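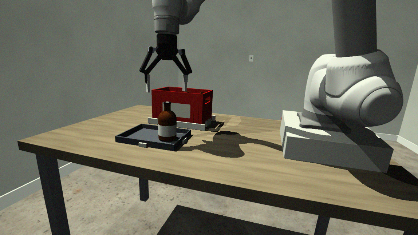

## Slow week with the bottle task

In May I promised Ifeoma Bassey 200 examples for the simulated bottle and crate task. Now I have 50. I throw away every run where my hand on the controller was nervous – the model learns this too. 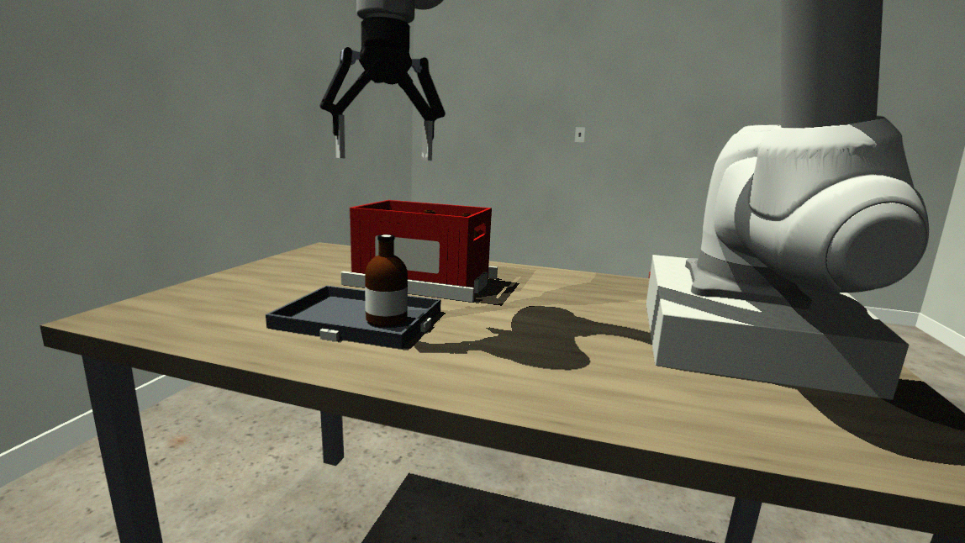
I also keep the fingers wide open at the start of each example, well over the crate. Cyprian Lis prefers a random start. Maybe he is right, and I will try it with the next 8.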